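Features > Workplace > Standards
Reading time: 3 minutes

The rulebook that began with a lunch break

The author of the Kuline handling code would prefer it if you didn't call it a rulebook. "It's a list of things I got tired of saying," the author says, pouring tea in the back office at Dirside, where the code was drafted and where most of it is still argued over. It runs to 40 pages. The first version had 3.

Kuline covers the unglamorous end of robotics: people holding grippers in their own hands, doing small jobs over and over so that a machine can one day do them slightly worse. There are standards by the shelf-load for robot arms in cages. For a person at a table with a gripper in each fist, there was very little, and what there was had mostly been copied from the arms. "One set of rules told our people to stay outside the reach of the gripper at all times," the author says. "They were holding it."

So the code starts with the working day. Rest is rule one. Sessions are timed, breaks are printed, and the sheet stays on the table, where the person doing the work can read it without asking anyone's leave. I wondered if ten minutes was generous. "It's ten minutes. You can have a drink and look out of a window. I've tried to write in longer ones and been told about the budget."

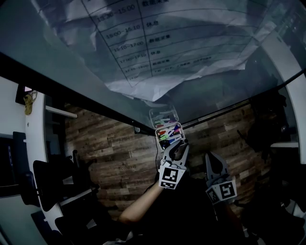 Two hand-held grippers and the marker boxes. The timetable under the glass gives 15:00–15:10 and 17:00–17:10 as rest.

Rule two deals with tags, the square black-and-white patterns that let the software know where a tool is. Keep them clean, keep them flat, don't cover them with your thumb. At Staden, where the code had its first proper trial, there were 131 faults logged in a month, and the author read every one of them on a train. "I'd hoped for something exotic. It was thumbs. Page after page of thumbs."

Does anyone read the thing? The author looks at the ceiling for a while. Page one gets read. Page two gets read by people who are about to complain. The section on cables, which the author considers the best writing in the document, has so far drawn a single comment, and that was about a comma.

The cable section is rather good, as it happens. It says that a lead should leave the table by the shortest way that doesn't cross a forearm, and that if you have to think about where the lead is, you should stop and move it. The Noguchi test, borrowed from an older workshop guide, goes further: put the tool down, shut your eyes for 30 seconds, then say where everything is. "People hate it," says the author, with some warmth.

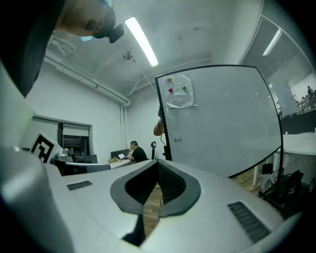 A gripper at close range, with the office, desk and whiteboard behind.

We come to the part that caused the rows, which concerns everybody else in the room. A camera on a gripper doesn't look only at the job. It takes in desks, colleagues, whatever is on the whiteboard. Kuline asks that anyone who might be recorded is told beforehand, and told again when the session changes. It also says they may sit how they please.

"There was a draft that asked bystanders to look engaged," the author says. "I won't say who wrote it. I crossed it out so hard I went through the paper. If you're at your desk with your head in your hand, that's what a desk is for."

Not all of it has gone down well. One reviewer wanted a scoring system, with a badge at the end. Another thought the whole code could be replaced by common sense, and was invited to write that down in a form other people could follow. The author is still waiting for it.

A new version is due in September. It will have a longer part on sore wrists, a clearer line on who can call a halt (anyone), and no change at all to the cable section. The comma stays too.

We use cookies to remember your settings and to see which articles are read. Accept all | Manage choices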